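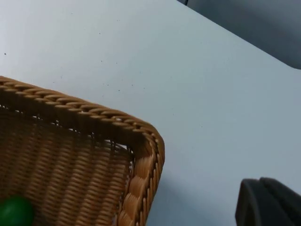

2 min read

How to clear out a junk drawer

Set a timer for an hour and tip the whole drawer onto a towel. Resist reading the old receipts. Mine included one from November for batteries, which I then bought again in January.

Throw out anything dead, dried up or sticky. Pens get one scribble to prove themselves.

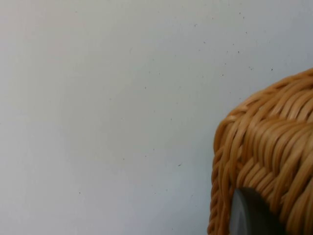
Next come the keys. Try each one in every lock you own, and put the leftovers in an envelope marked with today's date. If you haven't missed them in a year, out they go — though you will feel like a criminal.

Chargers are harder. I had 2 for a Sekico phone I gave away long ago, and kept one anyway.

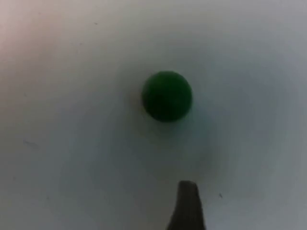
Wipe the drawer, let it dry, and put things back with the stuff you use weekly at the front. Tape and scissors first. Takeout menus can live online like everyone else.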